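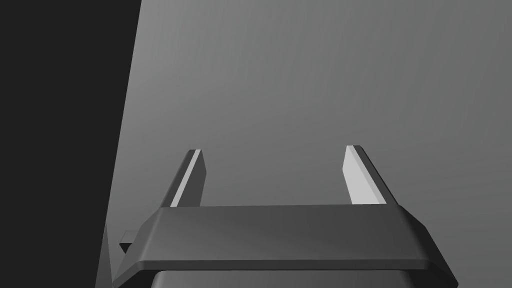
콘크리트 바닥의 표면 경화는 타설 후 언제 시작해야 하는가?
블리딩수가 표면에서 사라지고 발자국이 수 밀리미터 깊이로 남는 시점이다. 타설 후 경과 시간만으로는 정할 수 없으며, 배합과 기온, 바닥 두께에 따라 같은 현장에서도 구획마다 달라진다.

물류창고와 공장 바닥의 하자는 대부분 구조체가 아니라 표면 수 밀리미터에서 발생한다. 분진, 박리, 망상균열이 대표적이다. 압축강도 시험 성적서가 기준을 만족해도 이런 하자는 생긴다. 공시체는 몰드 안에서 양생되지만 바닥 표면은 바람과 직사광, 미장 작업자의 판단에 노출되기 때문이다.

Horkach 물류동은 이 차이를 살펴보기에 적당한 현장이다. 슬래브 두께 200mm, 하루 타설 면적 600㎡로 계획되었고, 표면에는 건식 살포형 경화재가 적용되었다. 바닥 시공을 맡은 Drekska의 기술책임자 Édgar Arboleda는 첫 구획에서 살포 시점을 앞당긴 것이 문제였다고 설명한다.

"블리딩수가 남은 면에 경화재를 뿌리면 물시멘트비가 표면에서만 올라갑니다. 색은 고르게 나오는데 마모 시험을 하면 바로 드러납니다."

이후 구획부터는 살포를 두 차례로 나누었다. 1차에 전체 양의 3분의 2를 뿌려 수분을 흡수시킨 뒤 원판 미장을 하고, 나머지를 직교 방향으로 뿌렸다. 벽체와 기둥 주변은 수분 손실이 빨라 먼저 작업했다. 기계가 닿지 않는 모서리는 손미장으로 마감하되 물을 추가로 뿌리는 것은 금지했다.

평탄도는 별도의 문제다. 고소 랙 사이를 오가는 지게차는 바퀴 경로의 미세한 높이차를 마스트 상단에서 몇 배로 증폭시킨다. Horkach 물류동에서는 통로를 따라 측정점 181개소를 잡았고, 그중 16개소가 허용치를 벗어났다. 초과 지점은 시공이음부 양쪽에 몰려 있었다. 측량을 담당한 Định Ngô는 거푸집 상단의 처짐을 원인으로 지목했다. 해당 부위는 연삭으로 보정했는데, 연삭하면 경화층이 얇아지므로 침투성 규산염계 강화제를 다시 도포했다.

줄눈 계획에서도 견해가 갈린다. 수축줄눈은 통상 슬래브 두께의 4분의 1 깊이로 절단한다. 절단이 늦으면 균열이 먼저 발생하고, 이르면 골재가 뜯겨 모서리가 거칠어진다. Drekska는 조기절단 장비를 써서 미장이 끝난 당일 저녁에 작업을 마쳤다. 반면 인근의 Girnatow 공장은 강섬유 보강으로 줄눈 간격을 넓혔고, 대신 이음부에 강재 보호 앵글을 설치했다. 초기 비용은 Girnatow 쪽이 높지만 줄눈 충전재의 교체 물량은 적다.

양생은 비교적 단순하나 가장 자주 생략되는 공정이다. 피막 양생제는 미장 직후 도포해야 하며, 후속으로 에폭시나 우레탄 도장이 예정된 바닥에는 부착 저해 여부를 먼저 확인해야 한다. 습윤 양생포를 쓸 경우 겹침부가 들뜨면 그 자리에 얼룩이 남는다. 3월처럼 일교차가 큰 시기에는 새벽 표면 온도를 기준으로 보온 여부를 결정하는 편이 안전하다.

인수 시점의 외관만으로 바닥을 평가하기는 어렵다. Định Ngô는 랙 설치 전과 하중 재하 후에 같은 측정점을 다시 재도록 권한다. Horkach의 두 번째 측정은 랙 앵커 시공이 끝난 뒤로 잡혀 있다.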